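**Ritgate Writers' Register – notes on the spring update** (thread)

1/ The Ritgate Writers' Register has completed its spring update. Members will see the changes when they next sign in. We are setting them out in this thread for those who prefer to read before they click.

2/ The Register now lists 2,532 writers. When we last reported, in January, the figure was 1,851. Much of the growth comes from the merger with the Plasa poets' list, whose members were moved over with their existing profiles and do not need to apply again.

3/ Former Plasa members should check one item. The old list allowed a pen name and a legal name in the same field, and both were carried across. If you do not wish your legal name to be shown, please remove it from the "Display name" box and save the page.

4/ Genre headings have been revised. "Children's" is now divided into picture books, early readers and middle grade. "Memoir" stands apart from "Biography." "Regional" has been retired, and entries filed under it have been moved to "Place and Travel" until their authors choose otherwise.

5/ Several members asked for a heading for work in translation. It has been added. Translators may list themselves in their own right, with or without an author's entry attached.

6/ The Bermúdez Reading Series will again draw its readers from the Register. There are 41 places. Readers are asked to prepare eight minutes of work, published or unpublished, and to bring a printed copy in large type. The lectern light at the hall is not strong.

7/ Selection for the series is by lot within each genre heading. Past readers may enter, but those who read in the last round will be placed on the reserve list.
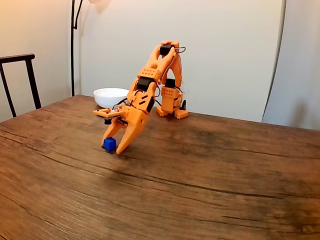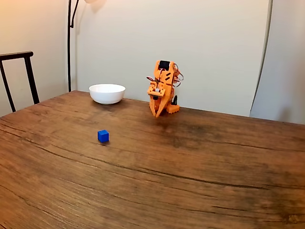

8/ Applications for the short prose workshop open at noon on the first of the month. The workshop deals with description at close range: pieces of no more than one page, each fixed on a single object or place. Applicants should send one such page with the form. We ask for exact nouns and very few adjectives. Please do not send a chapter from a longer work.

9/ The workshop fee is unchanged. Two places are held without charge for members who could not otherwise attend. The request is made on the same form, by ticking a box, and no statement of income is required. The tutor does not see which applicants have ticked it.

10/ Manuscript exchange: 53 members are now waiting for a partner, most of them novelists. If you have finished a draft and can read another within six weeks, please add your name. Poets and essayists are at present matched within days – novelists should expect a longer wait.

11/ We have been asked whether partners may decline a manuscript. They may, once, and within the first week. After that we expect both readers to finish what they have accepted and to return written comments of at least a page.

12/ The Prorkach Chapbook Prize is administered separately and has its own rules. Membership in the Register is not a condition of entry, and our staff have no part in the judging. Questions sent to us about the prize will be passed on, with some delay. It is quicker to write to the prize office directly.

13/ Libraries and bookstores searching for a speaker can now filter by travel distance and by whether a writer is willing to visit schools. Members are reminded that both settings are "off" until changed. A writer who leaves them off will not appear in those searches.

14/ Fees for visits are a matter between the writer and the host. The Register does not set them, collect them or take a share. We do publish a page of guidance on what to agree in writing beforehand, including travel costs, book sales and cancellation – it has been brought up to date.

15/ Profile photographs were reduced in size during the update, and a small number now appear blurred. Uploading the original file again will correct this. Book covers were not affected.

16/ Corrections to any entry may be sent through the contact form at any time. Please give your name as it appears in the Register, along with the line to be changed. Replies go out in the order received, normally within four working days.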